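4 min read

Wrapping bottles so they get there in one piece

I have been sending parcels to my sister for years, and for most of that time I was terrible at it. Shampoo in the socks, dish soap all through a paperback, and one January a bottle of fabric softener that let go somewhere between my post office and hers (she says the box still smells lovely, and she keeps her Christmas lights in it). So when a few of you wrote in after the last issue asking how I pack bottles, I laughed a little, and then I figured I do have opinions by now!

First thing - the cap. Everybody fusses over the sides of the bottle and the cap is where the trouble starts. Unscrew it, lay a little square of plastic film over the opening, screw the cap back down over it, and then wrap more film around the whole neck. Pull it snug but don't strangle it. I used to use tape right on the bottle, which leaves that gray gummy stripe that never washes off, and my sister complained every single time. Film peels away clean and you can see through it if something has started to seep.

Hauke Seidel, who reads this newsletter from the very beginning and always writes back, swears by a rubber band over the film. I tried it on a bottle of cooking oil and I have to say he has a point, although I never have rubber bands when I need them.

Then you want a big sheet of plastic, bigger than you think. Spread it out on the table before you bring the bottles over, and let it hang off the front if it wants to. Don't bother smoothing out the creases, they don't matter one bit once it's rolled. Lay the bottles on their sides, all the caps pointing the same way, snug against each other, and set them toward one end so you have plenty of sheet left over to roll with.

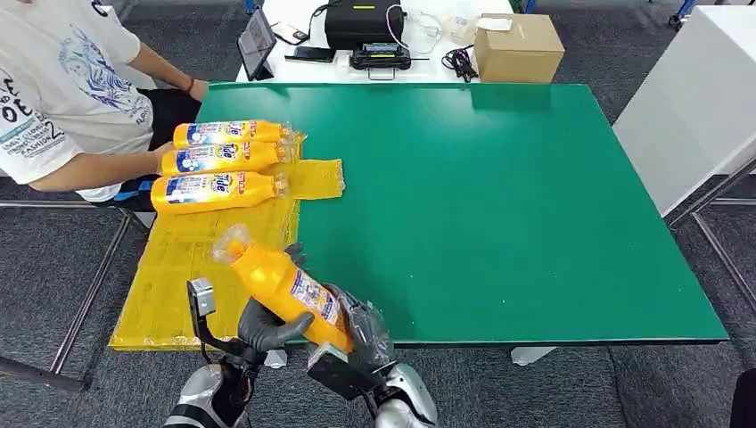
Rolling is much easier with a second person. One holds the row together while the other brings the sheet up and over, and then you both go slowly, tucking the ends in as you turn. On your own the last bottle always wants to roll off toward the floor, so put a folded towel behind it. I like two full turns of the sheet. More than that and the bundle gets so fat it won't go in the box, and then you're back to unrolling it and saying things you shouldn't.

I do the same for moving house, by the way. When we left the old apartment I did the whole cupboard under the sink in bundles like that, and it came out at the other end with nothing worse than a dented spray nozzle. The boxes marked "misc" I would rather not discuss.

A couple of you asked about bubble wrap. I use it for glass, but for plastic bottles I think it's a waste, and it takes up so much room. Crumpled newspaper in the corners of the box does fine. Give the box a shake before you tape it shut, and if you hear anything knocking around, put in more paper.

Next time I want to get into jars with lids that don't really close, which my pantry is full of. If you have a trick for those, write and tell me, I'm all ears - and if your trick is throwing them out, my husband already suggested it.

We use cookies to remember your newsletter preferences. Accept | Manage settings

Contact | Unsubscribe | Back to top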